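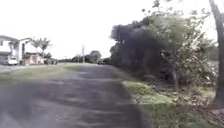 Grant Reports

Tavstead Youth Basketball League: Midyear Progress Report to the Kilham Fund

Last updated: January
3 min read

This report covers the first half of the season, from preseason sign-ups through the holiday break. It was prepared by Mitsuko Tamura, league coordinator, with attendance records from Gadisa Negash and game records from Hideaki Fukuda.

Enrollment

We had 100 players registered at the close of sign-ups, which is the number we gave in our application. They are split between a younger division and an older division. The older division filled first and we kept a short waiting list until November, when two families moved away and those places were taken. Most players came back from last season. The girls' side of the younger division is still smaller than we would like, and two of its teams have been sharing substitutes with the agreement of both coaches.

Games and practices

The fall schedule called for 24 games and all of them were played. Two were moved to a later date when the scoreboard at the Mahasneh gym lost power, and both were made up before the break. Scoring in the older division was close for most of the fall. The Skavero team leads the standings after winning its last game in overtime on a pair of free throws. The younger division does not keep standings.

Practices run one evening a week per team and start at 6 p.m. Attendance held up well through October and dropped in December, mainly from illness and school concerts. Gadisa has asked coaches to turn in their sheets the same night, and the records are more complete than they were last year.

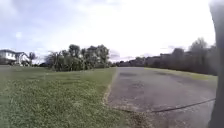 Coaching turned out to be the hardest part of the fall. Haruto Noguchi took over the older division in September and ran the preseason clinic, which spent most of its time on man-to-man defense and on how to teach a proper jump stop. One team in the younger division went without an assistant coach until the middle of November. Hinata Nakajima has filled that spot for the rest of the season.

Spending

The $800 equipment line has been spent in full. It paid for game balls in two sizes, practice vests, and replacement nets. The vests cost more than we budgeted, so we put off buying a second ball rack. The money for referees is on schedule, with the second half set aside for the spring games and the tournament. We have not moved any funds between lines.

Changes from the plan

The application described a free-throw contest in December. We could not get the gym for that date and it will now be held during the tournament. We also said we would train older players to keep the scorebook. Hideaki has started this with four players, and each of them has worked at least one game at the table with an adult beside them.

Second half

Games resume at the end of January. The tournament is planned for March, with the bracket seeded from the final standings in the older division and drawn by lot in the younger. Gym time is confirmed for all dates except the semifinals. We will send the final report, with receipts, after the tournament.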